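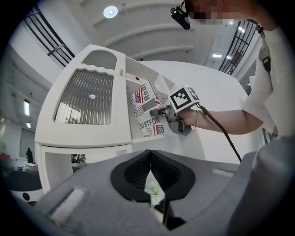 How Does a Robot Learn to Pick Things Up?

You can pick up a box without thinking about it. Your hand opens, your fingers close, and you squeeze just hard enough. You have been practicing since you were a baby.

A robot has had no practice at all. It has motors that can move and a camera that can see, but it doesn't know which way to move or when to stop. Somebody has to teach it.

Why not just write instructions?

People tried that first. They wrote programs that said things like "move forward, close the fingers, lift." That works well in a factory, where the same part shows up in the same spot every time.

A home is harder. Boxes are big or small. Some are on a shelf and some are on the floor. One might be turned sideways. You would need a new instruction for every little change, and you would never finish writing them.

Learning from examples

Another way is to show the robot examples. An example is a recording of a job being done, such as putting a box into a cabinet or taking it out. The computer studies the recording and looks for patterns. What did the camera see just before the fingers closed? How did the hand move next?

One example isn't enough. At Ratadon, a small company that teaches robots to tidy up, a new job starts with 400 examples.

People do the job first

The robot doesn't have to be there when the examples are made. A person holds a gripper in each hand. A gripper is a tool with fingers that open and close, like the hand of a robot. A camera on the gripper records what is in front of it. The camera has a fisheye lens, which sees very wide and makes straight things look bent. The side of a cabinet can look as curved as a banana.

Some grippers also carry a cube with black-and-white square patterns on it. These patterns are called markers. A computer can find them easily in a picture and use them to work out where the gripper is and which way it is tilted. The person may wear a camera on the head, too.

Danica Šimko makes examples at Ratadon. She started in March, and she says the hardest part was slowing down.

"I wanted to grab things the way I do at home," she says. "But the gripper only has fingers like a robot's, so I have to do it the way a robot could."

She changes something between tries – the box gets turned, or it goes on a different shelf. If every example were the same, the computer would only learn that one way.

What about mistakes?

Sometimes a box slips. Danica marks that recording so the people who check it later know what happened. Some mistakes are kept, if she fixed them. A robot will drop things too, and it helps to have seen what to do next.

Then the robot tries

After the computer has studied the examples, its program goes into a real robot. The robot may miss the shelf or squash the box. Then the team makes more examples of the part it got wrong, and the computer studies again.

Try it yourself

You need 2 wooden spoons, a small empty box, and a friend.

Hold one spoon in each hand and use them to lift the box onto a low shelf. Your friend watches and writes down each move you make. Turn the box a different way and do it again, until you have done it 4 times.

Now trade places. Your friend follows the notes from your first try, with the box turned the way it was on your last try. Which of the moves had to change?

Words to know

Gripper: a tool with fingers that a robot or a person uses to hold things.

Marker: a pattern that a computer can find easily in a picture.

Example: a recording of a job being done, used to teach a computer.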